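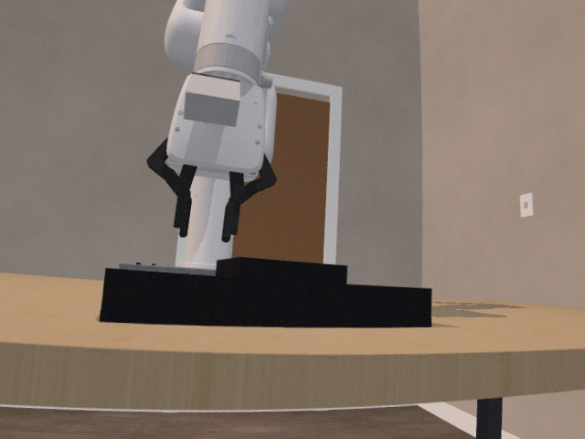
*Gripper open over the table in the sim, nothing between the fingers.*

# Kincombe gripper fault kit: six weeks in

I've been wanting something like this for years. Kincombe is an add-on for arm simulators that breaks things on purpose. You load your arm, your table and your program, pick a fault from the list, and then watch your careful little pick-and-place routine fall to bits. I love it!

Some background, so you know where I'm coming from. I write cell programs for a small packaging shop, mostly two-finger work, and in January we had a bad one. The gripper reported closed, the arm lifted, and there was no part. The program believed the report, so off it went to the drop point, let go of nothing, and came back for the next one. The second part landed on top of the first in the fixture and the wrist drove down into both. It was 6:40 in the morning and Hashini Ranasinghe got to the stop button before I'd even put my coffee down. She was fine, the fixture wasn't. The bill for the fixture and a new set of fingers came to a bit under 3,000 dollars.

So the first thing I tried in Kincombe was that exact fault. It's called "false close" and it took me maybe ten minutes to set up (most of that was finding where my own tool file lived). Run it, and the fingers stay open while the status bit flips to closed. My old program sailed right through, same as in January. It made my stomach drop a little to watch it again — but what a thing to be able to replay it as often as you like, with no one standing near it.

**What's good**

The fault list is long and it feels like it was written by people who have had bad mornings. Slow close, sticky finger, one finger lagging, dropped signal, signal that comes back late. You can stack them too. I ran 282 cycles overnight with false close and late signal together, and the log in the morning showed me a path I had never thought about: if the late signal arrives during the lift, my retry kicks in while the arm is still moving. Yikes. That one's fixed now, and I'd never have caught it at the bench.

The log is lovely. Plain text, one line per event, and you can click a line and jump to that moment in the playback. Vratislav Sýkora, our maintenance lead, doesn't touch simulators as a rule and he was scrolling through it happily after a minute.

**What's not so good**

Contact is the weak spot. When my fingers hit the fixture in the sim they shiver a bit and then pass partway through, so please don't use it to judge how hard a crash will be. It'll tell you that you hit something and when. Force limits still have to be tested on the real arm, at low speed, with the guards shut.

Version 7 also forgets your fault settings if you rename the project. I lost an afternoon to that. Support (I dealt with Evelien Coppens, quick and friendly) says a fix is on the list. Until then, export the fault file before you rename anything.

And the manual skips over how faults behave after an emergency stop. They stay armed. If you reset and run again expecting a clean cycle, you won't get one. There should be a big red banner for that.

**Who should get it**

Anyone whose program trusts a single "closed" bit, which was me until this winter. We now check finger width as well before any lift, and I run the whole fault list on every change. If you only do suction work I'd hold off, as there are just two vacuum faults so far and neither one is a slow leak.

Four and a half stars. The missing half comes back when the rename bug is gone.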